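3. Demonstration Collection

3.1 Teleoperation setup

All demonstrations used in this study were recorded on a two-arm tabletop station. The two follower arms are clamped to the near edge of a wooden table and controlled by an operator through a pair of leader arms of matching kinematics. The operator moves the leaders by hand, and the followers track the resulting joint positions. No force feedback is returned to the operator. Contact must therefore be judged by eye, a limitation that shaped much of the protocol described below.

Each arm carries a small camera near the gripper, and a fixed camera covers the workspace. The wrist views proved most useful when a thin object had to pass between the fingers, as the fixed view gives little sense of depth at that scale. Operators were permitted to consult all views during a demonstration, and the same views were stored for policy training. 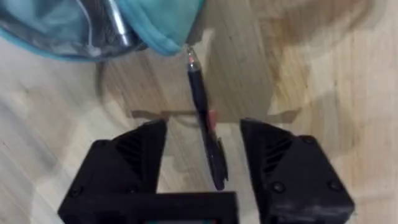 Joint positions, gripper openings and images were logged together by the Prindo recording software, which was adapted for this work by the second author. An episode begins when the operator presses a foot pedal and ends when the pedal is pressed again. Operators were asked to bring both arms to a rest position before the second press, so that every recording would end in a comparable state. Episodes that ended elsewhere were kept but marked.

3.2 Tasks and objects

The task set consists of short household activities that require two hands. In the pouch task, which is the main subject of this paper, the robot must take hold of a zippered pouch, open it, and transfer a pen. In the cloth task, the two grippers must hold a piece of fabric at opposite ends before it is laid down. Both tasks involve soft materials whose shape cannot be predicted well from the commanded motion, and both were selected for that reason.

Other household items and toy blocks remained on the table during recording. They play no part in the pouch task. Policies trained on a cleared table in an October pilot had performed poorly once unrelated objects were introduced, and we preferred to expose the policy to a furnished workspace from the start. The operator varied the starting position and angle of the pouch between episodes, within the area that both arms could reach.

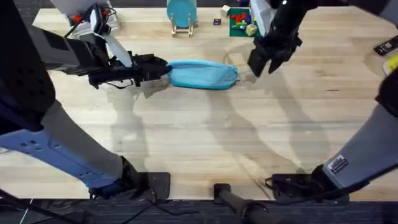 3.3 Operator instruction

Demonstrations were given by staff of the Gelitz laboratory under the supervision of Valentina Ledesma. Each operator completed 17 practice episodes before recording began. Practice episodes were not used for training. The written instructions were kept short. Operators were told to move at a steady pace, to avoid regrasping unless the first grasp had clearly failed, and to keep the idle arm away from the working area. They were also told not to discard an episode merely because it contained a correction.

This last point deserves comment. Earlier collections at our site had been restricted to clean executions, and the resulting policies rarely recovered from a missed grasp. In the present collection, a slipped zipper pull or a second attempt at the pen was considered acceptable as long as the operator completed the task. Matěj Trnka reviewed the recordings and assigned each correction to one of two groups — those caused by the object and those caused by the operator. Only the second group was down-weighted in training. 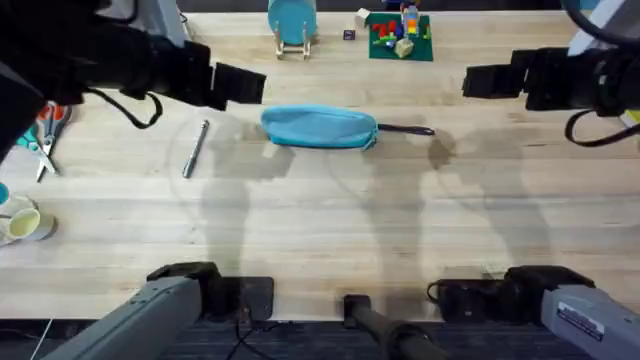 Figure 3. Workspace for the pouch task, fixed camera view. Both grippers are open, with the pouch and pen on the table between them.

The final pouch set contains 400 episodes. A further 700 episodes were recorded for the remaining tasks and are used here only for pretraining. Recording was closed on March 17, 2023, and no episodes were added after the first evaluation.

3.4 Difficulties in demonstration

Tasks that require both arms to hold one object placed the greatest demands on operators. When fabric is stretched between two grippers, a small movement of either leader arm changes the tension, and the operator cannot feel the change. Several operators reported that they watched the folds in the fabric to judge how firmly it was being pulled.

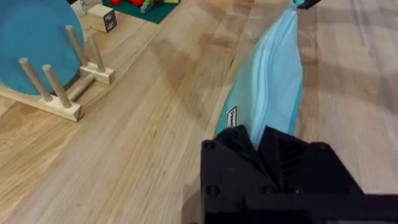 We considered limiting the distance between the grippers in software but decided against it. A fixed limit would have needed to be set separately for each object, and it would have hidden from the policy the visual signs on which the operators relied. Instead, the follower arms were given a lower stiffness setting for the two-arm holding tasks. The setting made tracking slightly less exact — an acceptable cost in our judgment, given that the final placement of the fabric does not require high precision.

A second difficulty concerned the zipper. Operators differed in which hand they used to steady the pouch, and the choice often depended on the direction in which the pull happened to lie. We did not impose a rule. The effect of this variation on the learned policy is examined in Section 5, where we compare training on the full set with training on episodes that share a single hand assignment.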